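Wurnetti

Wurnetti is a two-arm tabletop robot kit sold by the firm Vadberg. It is made for handling light household and kitchen objects such as plates, bowls and trays, and is bought mainly by teaching labs, small research groups and firms that want to try out a handling task before paying for a larger machine. The kit is sold in two versions, a bench version and a booth version, and can also be rented by the month.

Name and background

The kit grew out of a single-arm model called Brutport, which Vadberg sold for several years to technical schools. Brutport could pick up and set down small items but had trouble with anything wide and flat. Buyers asked for a second arm, and the first attempts joined two Brutport units on a shared board. The arms were not timed to each other and often pulled against the object between them. Wurnetti replaced this arrangement with one controller for both arms. Brutport is no longer made, though spare parts are still sold.

Design

The two arms are of the same build and stand near the front edge of the table, one on each side. Each is bolted to a perforated metal plate, so that its position can be shifted by a few holes in either direction. Openings in the tabletop beside the plates let the wiring run underneath. The links are white and the joint housings black. Each arm ends in a black gripper with two fingers that open and close in parallel.

The booth version adds walls on three sides, which keep the background plain and block side light. The front is left open for loading. The bench version has the same arms and plates but no walls, and the buyer supplies the table.

Each arm is rated for a load of 435 grams. The rating falls when the arm is stretched far forward, and the manual advises using both arms for anything wider than a saucer. The finger pads are a wearing part and are sold in packs.

Plate handling

Sorting and moving plates is the task most often shown with the kit. A thin plate lying flat is hard to pick up with a two-finger gripper, as there is little room under the rim. Users usually set the fingers at the edge of the plate and bring in the second arm once the rim has been raised. A bin or tray at the back of the table serves as the drop-off point.
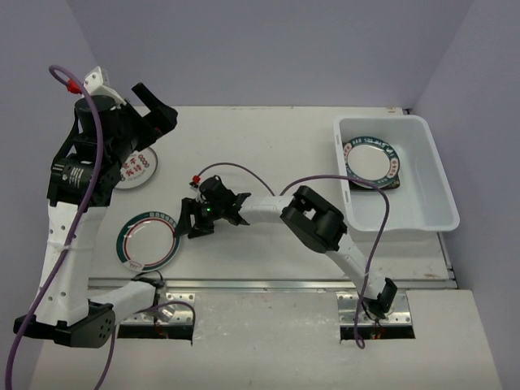

Hartmut Böttcher wrote that the drop into the bin gave him far more trouble than the pickup, and that he lost most of a week in March to getting the release height right. He set it too high at first and chipped two plates, then too low, so that the fingers caught on the wall of the bin. In his view the manual should give a starting value for common bin sizes. Vadberg added a short table of such values to the next printing.

Passing an object from one arm to the other uses a separate routine, which the software calls a shared hold. Both grippers close on the object before either is allowed to let go. The routine can also be stopped at that point, for instance to tilt a plate or turn it over. Shared hold works best with rigid objects. The manual warns against using it with paper plates, which bend between the fingers.

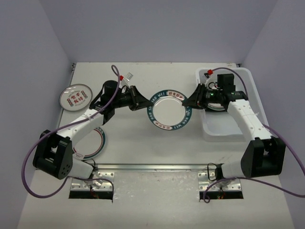

Both arms holding a plate by opposite sides over the worktable.

Software and control

Movements can be entered as a list of positions or taught by moving the arms by hand and saving each point. Up to 628 points can be stored in one program. Longer jobs have to be split, and the programs are then called one after another. The control software runs on an ordinary laptop and is included in the price. Updates are free for the first year.

Setup and service

Vadberg gives the setup time for the booth version as 55 minutes for two people. Service and repairs are handled by Frerichs, which also runs the rental program. Rented kits come already assembled and are checked on return. The grippers are to be inspected after every 100 hours of use, and the pads replaced if they have gone smooth.

Reception

Reviews have been mostly favorable about the arms and less so about the cabling. Kyung-hwa Lim, reviewing the booth version, found the shared hold dependable with dinner plates but disliked having cables outside the links, where a loop can swing into the work area if it is not tied down. Her review also noted that the load rating rules out most stoneware. Other users have asked for a wider gripper opening. Vadberg lists one as an optional part for the bench version only.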